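Wanted: someone to run the front counter at Clurnico (part-time, could grow)

I've been putting off writing this for weeks, so forgive me if it rambles a bit.

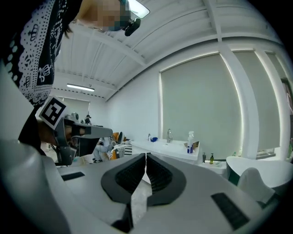
Please say up front that it's a standing job, my sister told me when I read her the first draft over the phone, and say what it pays, because people hate having to ask. She's right on both. It's a standing job, with a stool for the slow stretches, and it pays $21 an hour to start. Tips get split evenly at closing between whoever worked that day, me not included.

So, Clurnico. We're a small fabric and sewing shop on the corner of Amaral Street, with the green awning and the terrible parking. I opened it after years of driving an hour each way for decent linen, and somehow we're still open. We sell fabric by the yard, thread, zippers, patterns, buttons (so many buttons), and we take in hems and simple alterations. The alterations are done in back by people far more patient than me. What I need is somebody for the front.

A normal shift goes something like this. You come in at 9:30, turn on the lights, count the drawer and put out the remnant bin. We open at 10. From then on you're cutting yardage, ringing people up, writing alteration tickets, and answering the phone, which is mostly people asking if we do curtains. (We do, but only straight ones with no lining. I'll teach you the speech.) In the afternoon you'd put bolts back where they belong and pull the web orders. We close at 6 and you're out the door by 6:20 unless the card reader is in one of its moods.

I'm looking at 4 shifts a week to begin with, and one of them has to be on the weekend. I know, I'm sorry. I work every other weekend myself, so you'd have company half the time. Prom season is wild, and from March until school lets out I'd love it if you could pick up an extra shift here and there, but that's a request and I'll ask you before I put it on the schedule.

What do you need to know already? Less than you'd think! If you can read a tape measure, cut a straight line and do fractions without panicking, we can work with that. You don't need to be a great sewer. It helps if you've made at least a few things, even a wonky pillow, so that when a customer says the bobbin is eating her thread you've got some idea of what she's going through. A bit of Spanish or Portuguese would be a big plus around our neighborhood. You do have to be able to lift a full bolt of upholstery fabric, and those can run up to 44 pounds. There's a cart, and you should use the cart.

You'd also be helping with the Tukenano orders. Tukenano is our little line of pattern kits, everything cut and bagged with the thread and notions already inside, and we sent out 964 of them last year, nearly all packed on the back table between customers. It's fiddly work, and I find it very relaxing with the radio on. If putting small things into small bags sounds like torture, please think hard before applying, since it'll eat up a good piece of your week.

Perks, such as they are: 30 percent off everything in the store after your first 2 weeks, first pick of the remnants, a free seat in any evening class that hasn't filled up, and paid time off that starts building from day one. Health insurance I can't offer yet. I'd rather you hear that now than at the interview. The coffee comes from Estance, the bakery next door, and they tend to bring over whatever didn't sell.

I've had 5 people in this job over the years and most of them stayed a good long while. One left for nursing school and still comes in for flannel.

To apply, stop by the shop any morning before noon and ask for the owner, or drop a note in the mail slot if we're closed. A resume is fine. A page telling me where you've worked, when you're free and the last thing you made (or tried to make) is just as good. Put a phone number on it, please, and write it so I can read it. If it looks like a match I'll call and we'll set up a paid trial shift, 10 to 2, lunch included.

I'd like somebody in place before the prom dresses start coming in, so I'm reading these as they arrive. Once the sign comes out of the window, the job's been filled.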